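Week 3 notes: Two arms, one planner

Welcome back, everyone, and thank you for the lively discussion last time (we ran over, and I'm not sorry!). We spent most of the session on a question that sounds almost too simple for a graduate class: if two arms both need to reach the same small patch of table, who decides which one goes first? These notes follow the lecture fairly closely, with a few things added that I forgot to say out loud.

Start with the task itself. There are two blocks, one for each arm, and a taped square that serves as the goal region. With a single arm you would plan a path to the block, close the fingers, plan a path to the square, and go home happy. You could do exactly the same thing with two arms and two separate planners, and for the first part of the motion it would work beautifully, right up until both wrists wanted to be over the square. Each planner is correct by its own lights, and neither one knows the other exists.

The textbook cure is to treat the pair as one big robot. Our arms have seven joints each, so the planner now searches a space with 14 dimensions, and every candidate pose has to be checked for the left arm against the table, the right arm against the table, and the arms against each other. It's slower, as you'd expect. In the Pinumness planner, which you'll be using for the homework, my joint plan for this task took 700 milliseconds on the lab desktop, and the two separate plans together took 46. That is quite a gap, and it's worth sitting with for a minute before you decide which you'd want running on your own robot.

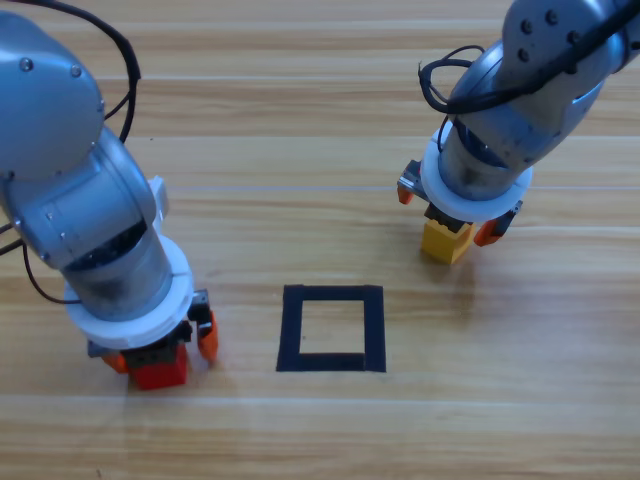
Cledwyn Llewellyn asked at this point why we couldn't keep the two fast planners and simply put a lock on the square, the way you'd lock a shared variable in any ordinary program. One arm takes the lock, does its business, backs off and lets go, and the other one waits its turn.

You can, and a great many working systems do just that! The trouble is in choosing what the lock covers. The square is small, but an arm reaching into it brings along a wrist, a forearm and a fair amount of cable, and all of that sweeps through space well outside the tape. So you lock the swept volume, plus a margin, and if you're generous with the margin you find that one arm spends half its life waiting. Be stingy and you're back to near misses. Then there is the matter of where the waiting arm waits. If it stops in the other one's way out, you have a perfectly ordinary deadlock, only made of metal.

For the homework, please do the following.

1. Run the separate planners in the simulator and record the smallest distance between the arms over the whole motion.
2. Add a lock on the swept volume. Try 3 different margins and plot total task time against each.
3. Run the joint planner on the same start poses and add it to your plot.
4. Write a paragraph on which one you'd choose if the blocks could be moved by hand partway through. I really do want your opinion, so please don't hedge.

Use the start poses in the Cernlow folder, and leave the collision padding at its default until you get to part 2. Bring your plots on paper if you can, as the projector has been sulking. My office hours stay the same, and Nerys Gwynne will be in the lab on Saturday for anyone whose simulator won't build.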